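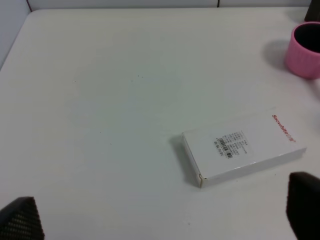

According to one reader of the Troturside staff bulletin, the only thing more reliably open than the returner program was the question of whether anyone had ever returned through it. The remark, printed without a name on the letters page, is the most frequently repeated sentence ever written on the subject of the Troturside Returner Scheme, and is better known within the company than the scheme's own terms.

The Troturside Returner Scheme is a re-entry program for people who have spent two or more years out of paid work, usually to look after children or older relatives. It is run by Troturside, a regional employer in freight scheduling, together with two smaller firms, Cilero and Egger. Most applicants have been women, although the rules have never mentioned sex and the first brochure mentioned very little of anything.

Background

Before the scheme, all three firms filled senior posts largely by promotion from within, which favored people who had never left the building. An internal review at Troturside found that women made up more than half of new hires at entry level and a small minority of department heads. The review recommended further review. A second report, shorter and less patient, pointed to the gap in the middle: women left in their thirties, applied again some years later, and were offered the jobs they had held in their twenties.

Management's initial response was a mentoring lunch. It was well attended and the soup was praised in the minutes.

Structure

Participants are hired on a paid placement of 11 weeks, at the grade they held when they last worked. Each is assigned to a live project and a supervisor from a different department, an arrangement intended to prevent favoritism that has also prevented a certain amount of supervision. At the end of the placement the host firm must either offer a permanent post or give its reasons in writing. The written reasons may not include the phrase "cultural fit," a rule added after the first intake.

Part-time placements are allowed on the same terms. Early participants reported that a four-day week often meant five days of work and one fewer day of pay, and Egger now requires supervisors to list in advance which tasks will be dropped. The list is signed by both parties – an unusually solemn document for something that tends to begin with the Monday call.

Take-up

The first intake drew 136 applications for 4 places. Troturside described this as an encouraging level of interest. Applicants described it in other ways, some of them at length. The second intake, opened in November, was enlarged to 62 places across the three firms, and a telephone interview replaced the original application form, which had asked candidates to account for every month since leaving school.

Cilero took the largest share of the second intake and placed most of its participants in contract management. Egger preferred technical posts, having discovered that several applicants had written parts of the software it was still using.

Criticism

Critics have argued that the scheme treats absence as the problem and leaves untouched the conditions that cause it, such as late meetings, unpredictable travel and a promotion round held every year during the school vacation. The promotion round has since been moved by two weeks, into a different part of the school vacation.

Others object to the word "placement," which they consider better suited to students than to people with fifteen years of experience and a pension. Troturside has considered several alternatives and keeps a file of them. Pay is a separate complaint: matching a former grade does not restore the raises missed in between, and a returner may sit beside a colleague of the same age and training who earns a good deal more.

Related programs

The Drosusard program, operated by a training body of the same name, offers evening classes to people preparing to apply for the scheme. It covers interviews, current software and salary negotiation, the last of which is always full. Drosusard is independent of the three firms, though its classes meet in a Cilero building and finish when the parking lot closes.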